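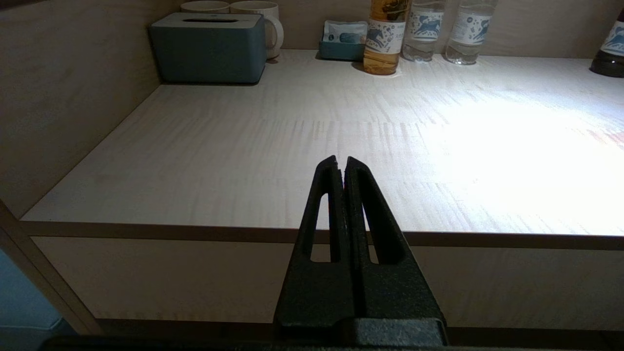 **SKIRHAM, May** — Counter, no towel. The fingers are nearly closed and pointed at the open stretch of shelf, with the tissue box, mugs and bottles keeping to the back like parents at a school dance.

This gallery belongs to the towel task, which our planning sheet calls Temba and everybody in the room calls the towel task. A person sits at the Trarex, a pair of handles on a desk, and moves them. The arm at the counter copies the movement, the wrist camera records it, and the whole business is saved as one demonstration. Do it 682 times and you have the set we promised. Training comes later and is somebody else's headache.

The pictures are from the wrist camera, so the gripper is in all of them, front and center. It photographs like an uncle with his thumb over the lens. You get used to it, and so does the software, which has never known any other view of the world.

A word on the shelf. The bright patch on the right side was the subject of a long discussion. One camp wanted the light evened out. The other camp said people who own counters also own windows and lamps, and a robot that can only work in perfect lighting should apply for a job in a photo studio. The second camp won, mostly by being slower to go to lunch. The glare stays, and anyone driving learns to trust the pointed ends of the fingers more than the picture on the monitor when working over there.

The things along the back are set dressing, though they have rules too. Touch one during a run and the run is thrown out. The tissue box and the bottle with the blue horse on its label have both ended promising careers. You will be reaching for terry cloth with total confidence, you will be a little pleased with yourself, and then something at the back of the counter will lean.

## Counter, with towel

The turquoise and white one, rolled up and lying on the right, on the brightest part of the wood. White stripes on washed-out wood are hard to read on a monitor, and the drivers have mentioned it. The turquoise ones are a great comfort.

A roll has a good side to grab and several bad ones. Grab too shallow and you lift a pinch of fluff. Grab too deep and the fingertips meet the counter, which you don't feel through the handles, because the Trarex has no force feedback. You find out from the sound. Jordan Cropper, our most patient driver, goes in slowly, waits a beat, then closes. New drivers skip the beat. You can spot their runs in the log without looking at the names.
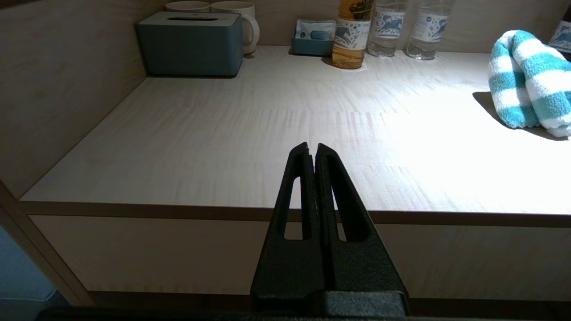 ## From the driver's chair

A few things that ended up on the whiteboard, copied out before somebody needed the space:

- A clean run takes 12 seconds. A run with a visitor watching takes as long as it likes.
- Keep your elbows on the desk. The arm can't see your elbows, but it does everything they do.
- If you fumble and recover, keep the run. Recoveries are useful. If you fumble, recover and say a word, keep it anyway — there's no microphone.
- Close the fingers fully before you start. Moleck, our recorder, takes its zero from the first reading, and a half-open start makes every grip after it a small lie.
- Stop at 53 runs in a sitting. Somebody went past that once and spent the evening setting down a coffee cup with tremendous care.
- Don't tidy the back row between runs. It looks untidy to you. To Moleck it looks like a new kitchen.

We did try the other way of teaching it, holding the arm by the wrist and walking it through the motion. It's quicker to learn, and you feel the counter properly. It also puts your own sleeve in the camera view, and we had 2 drivers in very memorable sweaters. Back to the handles.

More pictures when the next batch is sorted. They will also have a gripper in them.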